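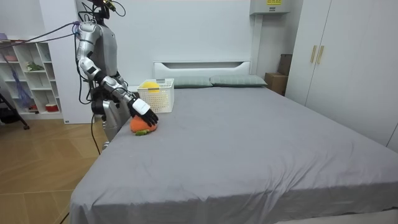 Bedroom 2, soft toys and basket on the bed.

Skurkano Guest Flats, Győri house
Bedroom and soft toy safety check, with comments
Filled in by: Irén Kozma
Read by: Cecilia Kpodo
Month: November

Marks used: OK = nothing to do. WATCH = look again at the next check. FIX = must be repaired or taken away before guests with children come.

I did this check in the morning with the curtains open. Please excuse my long comments, Cecilia asked that we write more than only the mark, so that the next person understands what was meant.

PART A. THE BED

A1. Headboard stands firm against the wall. OK
I pushed it with both hands at the top and it did not knock. The white paint is good also inside the curved part, where small children like to put their fingers.

A2. Fitted sheet is the right size and holds at all corners. WATCH
Grey sheet. It holds, but it makes folds near the front side. I pulled it tight two times and the folds came back. I think it is a little too big for this mattress. It is not dangerous for an adult. For a baby we do not use this bed in any case, see A5.

A3. Mattress has no hard place, no spring coming through. OK
Checked with the flat hand over the whole surface, also under the pillows.

A4. Pillows clean, seams closed. OK
Zips are closed and the small metal pullers are tucked in. Last time one puller was missing, and Jenő Pintér changed the cover.

A5. Notice "Not for babies to sleep alone" is in the room folder. FIX
The folder was there but the page was not. I asked Evelien Van Rooij to print a new one. Please put it in the first plastic pocket, not at the back with the bus times.

A6. Floor beside the bed free, 100 cm on the window side. OK
Measured with the tape. The rug has its rubber mat under it and does not slide.

PART B. SOFT TOYS

All toys are put on the bed for this part and checked one by one, then they go in the basket. A toy which is not checked does not go in the basket, even if it looks new.

B1. Banana, yellow, curly fabric. WATCH
This is the biggest one and all children take it first. The curly fabric can catch on a fingernail, so look for long loops. I found one loop longer than the others and I cut it with the small scissors. The brown tip at the end was pulled hard and it stays. Also pull at the green band, it is thin and a child can try to get a finger under it.

B2. Orange toy with the smiling face. OK
The face is the important thing here. Nothing on it moves when I rub it with the thumb. Seam on the back was also checked.

B3. Toy with green leaves on top. OK
Take the leaves between two fingers and pull to every side. If they come away even a little, the toy goes to the sewing bag and not back to the basket.

B4. Labels readable. WATCH
On one toy the washing label is so pale that I could read only the temperature. Aníbal Salgado has the old order papers from Stusano and will look there.

B5. No bad smell, no damp feeling inside. OK
Press each toy strongly and hold it near the nose. It looks funny but it is the best way.

B6. Toys washed since the last guests. OK
Written in the laundry book. They were dried flat.
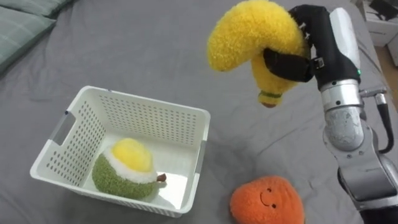
PART C. THE BASKET

C1. No crack, no sharp place on the rim or in the handle holes. OK
I went with a finger around the complete rim, then inside the handle holes, slowly. The plastic of white baskets gets yellow before it gets weak, so look at the colour too. This one is still white.

C2. Small holes in the walls are clean. FIX
There was dust in the holes at the bottom corners. I used an old toothbrush and warm water, and it is better, but one corner needs it again. Let it dry completely before the toys go in.

C3. Basket has no lid. OK
It must stay so. In the Pretidgate house they had a box with a heavy lid and a child's hand was hurt, not badly, but the mother was right to complain.

C4. Basket is not too full. OK
The toys should lie below the rim or only a little over it. When we push them down, the children turn the whole basket over to get the banana, and then it falls from the bed. Put the banana across the middle and the round ones beside it.
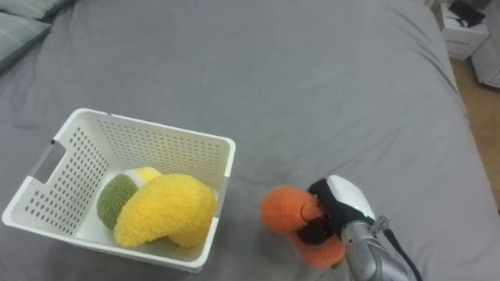

For the same reason I would like that the basket does not stay on the bed when the guests arrive. A low place is better. I propose the bottom shelf, left side, where a small child can reach it standing on the floor and has no wish to climb. Evelien prefers the bed because it looks friendly when the door opens. We can discuss it, but until then I mark the next point as open.

C5. Basket has its fixed place. FIX
Open, see my comment before.

PART D. TO DO AFTER THIS CHECK

Print the page for the room folder (Evelien)
Find the washing instructions (Aníbal)
Clean the basket corner again (Irén)
Try the smaller sheet from Bedroom 4 on this mattress (Jenő)
Decide the place of the basket (Cecilia)

Comment from Cecilia Kpodo: Read and agreed. Bottom shelf please, starting now. For A2, if the sheet from Bedroom 4 does not fit, tell me and I will order a new one.

Comment from Jenő Pintér: I will try the sheet when the bed is changed next time. The washing label I can also read with my magnifying glass, bring me the toy.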